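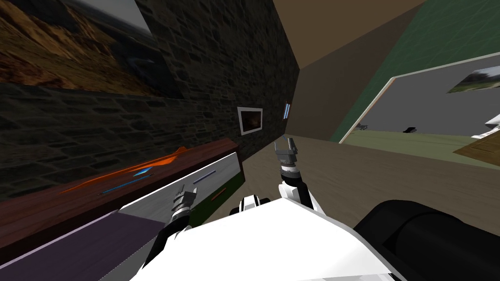
Sim, stone-wall room, head camera. Left gripper at the white drawer, right one parked open.

Friday, August. Controller comparison, continued.

Isla wants a yes or no on moving the drawer tasks from the old controller to Brudari. My answer today is still no, and I want the reasons written down before Anselmo's slides make the decision for us.

Ran 200 drawer episodes on each, same seeds, same two-finger grippers. Brudari won by 4 episodes. Tipene calls that an improvement. I call it a number I would expect to move if we changed the seed list, so I'm going to change the seed list and see.

What bothers me more is the approach. Both controllers bring the left fingers up in front of the white drawer front and point them at the blue handle nicely enough. It's a slim handle. Brudari then closes on whatever it has, and the log says "grasp" when the fingers stop moving, whether there is handle between them or not. Episode 1528 is a good one to replay: grasp reported, drawer shut, arm backing away with nothing. Counted as a success until Mutua fixed the scoring script on Tuesday's branch. I have not rechecked the older runs and would not quote them.

Camera: the tilt in the head view is bad for anyone judging by eye. I thought the wrist was rolled, went and read the joint values, and they were fine. Facundo says the policy doesn't care about tilt. Maybe. Has anyone tested it level? I can't find a run.

Right arm does nothing useful in this task and I'd like it held still. Under Brudari it drifts over 6 degrees by the end of an episode. The old controller holds it. Donnelly's notes say this is a gain setting – fine, but which one, and why is it not set?

To do:
- new seeds, both controllers
- grasp check on handle contact, not finger speed
- level camera run
- ask Donnelly for the actual gain values
- orange handle on the green panel, left arm only, old controller first

Not touching the Wastau gripper model until the first two are done.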